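What Gets Thrown Out at Flultura

The woman who runs the stockroom at Flultura, a small camera rental counter in Weltedley, does most of her clearing up before the doors open. By 8 a.m. the memory cards that came in the day before have been opened, tested and put in numbered cases, and the packaging has to go somewhere.

"People think the work is lenses," she said. "A lot of it is cardboard."

The shop keeps 561 cards in circulation and retires 28 of them in a normal month. Each replacement arrives in its own printed card package, usually glued shut along one end. She tears them open by hand. She used to cut them with scissors until she nicked a card, and she hasn't gone back.

Her rule is that no package goes in the bin until somebody has looked at both sides of it. The back is where the useful print is: the barcode, the warranty terms, the address for checking that the card is genuine. On SanDisk packages sold in China, she said, that address is verify.sandisk.cn, and there are QR codes near it.
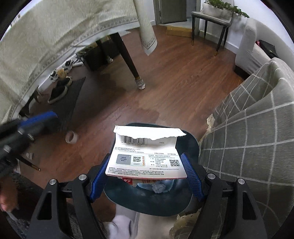 She learned to check after a bad order from a seller she no longer uses. The shop had bought 100 cards for a school contract, and by the time the first ones failed, every package had gone out with the trash. "I had nothing to send back with them," she said. "No number, no label, no proof of what we bought." The shop took the loss.

Now the serial details go into a spreadsheet they call Allon, after the street where the shop started. Once a line is filled in, the package can go. She flattens it first if she has time — the bins are small and a few stiff boxes will fill one.

She is less strict about the rest of the trash. Tissues, lens wipes and bits of tape all go in together under the bench. Clean cardboard is supposed to go in a separate sack for Zapata, the recycling depot across town, but she admits that some of it ends up with the tissues on a busy morning.

"I pull it out again if I see it," she said. "If there's something wet on it, I leave it."

The depot wants sacks tied and dry. Flultura sent over 400 pounds of paper and card last year, and she expects less this year, as two suppliers have started shipping cards in plain sleeves. She likes the sleeves for storage but says they carry very little print, so she has to ask for the batch numbers by email.

The next delivery is due in May, and she has already cleared a shelf for it.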